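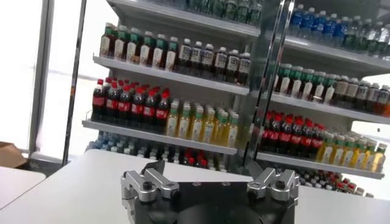

Second part of the talk: how we stock the glass-fronted drinks unit at the Covton shop. Start with the rule Silvia Ondrejka wrote in May, one drink to a group and labels facing out. On the slide the green-capped tea is on the left of its shelf, with the dark bottles with white caps next to it, running up to the chrome post. Keep that order when refilling. Pause for questions on caps.

Next, the numbers. The unit takes 189 bottles when full. Refill a group when it is down to 3. Ravindra has the order sheet from Singhal, so hand over to him for two minutes.

Last point, doors. Wipe the glass before opening time. Bristville does this at closing and is happy with it.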